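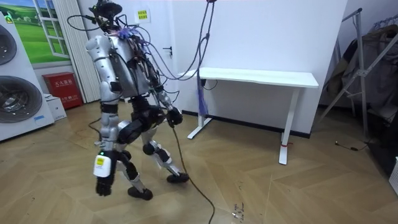
Section 3: Setting up your Clileretti sourdough crock

Okay, the crock is out of the box and you've washed it (section 2, if you skipped it). Now we get it ready for a starter. I've set up four of these over the years and I still keep the page open while I do it, so don't feel silly going slowly.

1. Weigh the empty crock without the lid and write the number on a piece of masking tape. Stick it to the bottom. You will thank yourself every single time you want to know how much starter is in there and don't feel like scraping it all out!

2. Pick a spot. Mine lives on the shelf over the fridge, where it stays a bit warmer than the counter. In March, when my kitchen in Kallville is still chilly in the mornings, I wrap a dish towel around the crock and that does fine.

Note: if you live way up high, things move faster. Aliki Stamatopoulos bakes at 4,000 feet and feeds hers a good two hours sooner than I do.

3. Add 300 grams of flour to a mixing bowl. I like half whole wheat and half plain bread flour for the first go. The Bárany stone-ground from the farm store is lovely if you can get it, but any unbleached flour will work.

4. Stir in 300 grams of lukewarm water. Use a spoon or a spatula, whatever's clean. You want a thick paste with no dry pockets hiding at the bottom - check the edges, they always hide at the edges.

5. Scrape it into the crock and set the lid on top. Don't press the rubber ring down yet.

CAUTION: Never clamp the lid on an active starter. Gas builds up in there and a sealed crock can crack. The ring is for dry storage only.

6. Leave it alone for a full day. You might see a few bubbles, or nothing at all. Both are fine.

7. Around the same time the next day, throw out half of what's in the crock and stir in 150 grams each of flour and water. (Here's where the masking tape comes in.) Do this daily. Mine took some 10 days to get going properly, and my second one, the Warnuvness rye, was ready in a week, so give it time.

Note: a gray liquid on top just means it's hungry. Pour it off or stir it in, then feed as usual. I stir it in because I like my bread on the sour side.

CAUTION: Pink or orange streaks, or anything fuzzy, means the whole batch goes in the trash. Wash the crock in hot soapy water, let it dry overnight and start again at step 3.

8. Once it doubles in size between feedings, two days in a row, you're ready to bake. Go on to section 4 for the first loaf. If you're not baking right away, put the crock in the fridge with the lid resting loose and feed it once a week.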